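Fludel Wool Dryer Balls, set of six
Sold by Drovari Home Goods

The package says these cut drying time nearly in half. We sell them, and we don't believe it. Valdis Kivi ran them in the shop dryer through September, same towels and same setting every time, and the best he got was a few minutes off a heavy load. On a light load he couldn't find a difference.

What they do fairly well is keep sheets from rolling into a rope. Static is a maybe. It was better on cotton, and no better at all on fleece, whatever the label claims.

Material: felted wool, undyed
Weight: 29 grams each
Maker's stated life: 200 loads
Item no. 584

Take that stated life with some salt. Our oldest set started shedding at 160 loads and left gray fuzz on black socks. 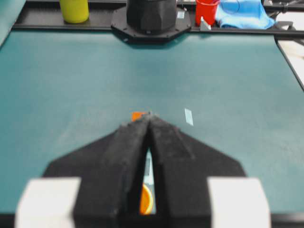
The scented version from Zodik costs twice as much and smells like nothing after the second wash, so we quit carrying it in November 2018. If you already own the Mets plastic kind and can stand the noise, keep using them. They dry about the same.

Returns accepted on unopened sets only. Questions about bulk orders go to Ojārs Kivi at the front counter.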